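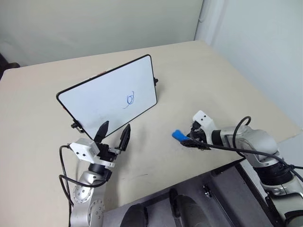
Tabletop whiteboard, Room 4, writing side.

Lilimport Training Center
Room and Furniture Inspection: Tabletop Writing Boards
Checklist with Inspector's Comments

Date of inspection: 12 February 2020
Inspected by: Joni Kokkonen
Reviewed by: Kauko Harju, Facilities
Areas covered: Room 4, table and tabletop board; adjoining walls
Previous inspection: November

Ratings used on this form: Satisfactory (S), Satisfactory with comment (SC), Action required (AR), Not applicable (NA).

Section A. Board and frame

A1. Frame complete, no open joints or sharp corners. S
Comment: Black frame, rounded corners. Checked by hand along all sides. No splits found.

A2. Writing surface free of cracks, dents and lifting. S
Comment: No damage to the surface coating. The surface may be kept in service.

A3. Writing surface clean. SC
Comment: Faint gray smudges remain from earlier erasing, and there is a small blue scribble on the board. Neither affects use. The board is to be cleaned with the approved board cleaner at the end of the week. Dry erasing alone spreads the gray residue and should not be relied upon for the weekly cleaning.

A4. Clips, knobs and tabs firmly attached. S
Comment: The small black fitting at the side was tested with light finger pressure and did not shift. The red tab at the top edge, behind the frame, is to be left in place.

A5. Inventory label present and legible. AR
Comment: The label on the back has worn and the last characters cannot be read. Santeri Turunen to issue a replacement. The board remains on the register under its existing entry until then.

Section B. Stand and stability

B1. Stand bracket undamaged and seated flat on the table. S
Comment: Black metal bracket, no bending. Feet level.

B2. Board stays upright when written on. SC
Comment: The board held its position under normal writing pressure. With firm pressure near an upper corner it turned slightly on the tabletop. Users should write toward the middle of the board where possible and steady the frame when erasing. Joonas Pesonen has asked whether non-slip pads could be fitted under the bracket. Facilities has no objection, provided the pads can be removed without leaving adhesive on the table.

B3. Board placed at a safe distance from the table edge. S
Comment: Minimum distance under the room rules is 4 inches. The distance measured was greater than this on all sides. 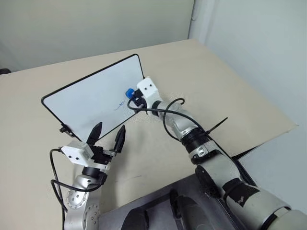

B4. Board can be turned to face either side of the table without lifting. S
Comment: The board was turned both ways during the inspection. It should be turned by the lower part of the frame. Pulling on the top edge puts strain on the bracket and was noted as a fault in the November report.

Section C. Markers and erasing materials

C1. Only dry-erase markers in use at the board. S
Comment: Blue marker tested on a corner of the surface and erased fully with a dry cloth. Permanent markers are not to be stored in this room. Two were removed at the last inspection and returned to the supply office.

C2. Caps fit tightly and are replaced after use. SC
Comment: One spare marker in the supply box had a loose cap and was discarded. Room users are reminded that caps left on the table are easily rolled to the floor, where they present a slipping hazard.

C3. Cleaning fluid stored in a closed container, away from the table. S

C4. Cloths clean and in sufficient supply. AR
Comment: The supply box was nearly empty. Lauri Pelkonen to reorder. The standard carton holds 200 cloths and should be shared with the other rooms on this corridor.

Section D. Table and surroundings

D1. Tabletop clean, level and free of splinters or raised edges. S
Comment: Light beige top, in good order. No ink transfer found beside the board. Should ink reach the tabletop, it must be wiped off on the same day.

D2. Walls behind and beside the table free of marker and impact damage. S
Comment: The corner where the two walls meet was checked down to table height. No loose paint.

D3. Lighting adequate, without troublesome glare on the board. SC
Comment: The white surface is glossy and will reflect light at some angles. Turning the board slightly is normally enough to correct this. The side wall is brighter than the back wall, and users seated opposite it may prefer the board turned away from it.

D4. Cables kept clear of walkways. S
Comment: Walkways on both sides of the table were clear to the door.

D5. Wall-mounted board present and secure. NA

Actions arising

Replace inventory label (A5). Responsible: Santeri Turunen. Due in 2 weeks.
Reorder cloths (C4). Responsible: Lauri Pelkonen. Due before the next weekly cleaning.
Trial of non-slip pads (B2). Responsible: Joonas Pesonen. Result to be reported to Facilities in writing.

Items rated SC do not prevent use of the room. The board may continue in service while the actions above are open. If the bracket becomes loose or the frame separates at a corner, the board is to be laid flat, writing side up, and reported to Facilities the same day.

Signed: Joni Kokkonen
Countersigned: Kauko Harju
Copy to: room folder, Facilities register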